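Kanel Folding Cell

For laundries and garment returns rooms. The cell folds long-sleeved shirts on a white work surface and passes them to the packing bench. Rated load: 600 garments per shift. Gripper service interval: 4000 cycles.

Garment layout

A shirt is spread with the body nearly flat and both sleeves clear of it. Stripes are accepted.

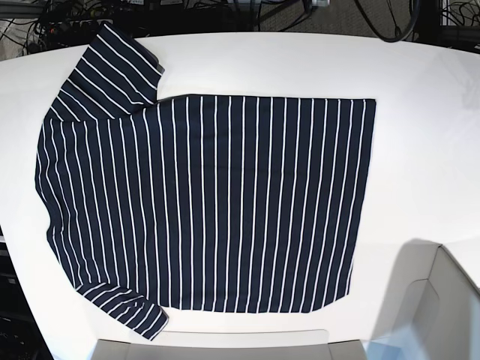

Gripping and folding

The gripper closes on a single layer at the marked point. Grip force has 5 settings - knits normally run on the lowest.
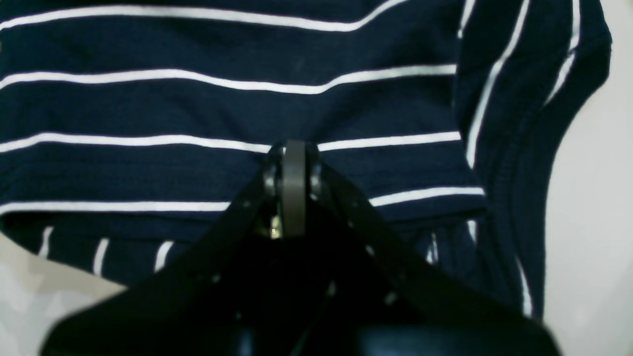 Esther Kariuki, Clurkport: my wrists are better for it, but I now spend the shift on stains and missing buttons, and that needs more light than the old folding bench had.

Staffing

One operator attends up to 3 cells. Allow two shifts of training for staff moving from hand folding to inspection. Bench lighting is ordered separately.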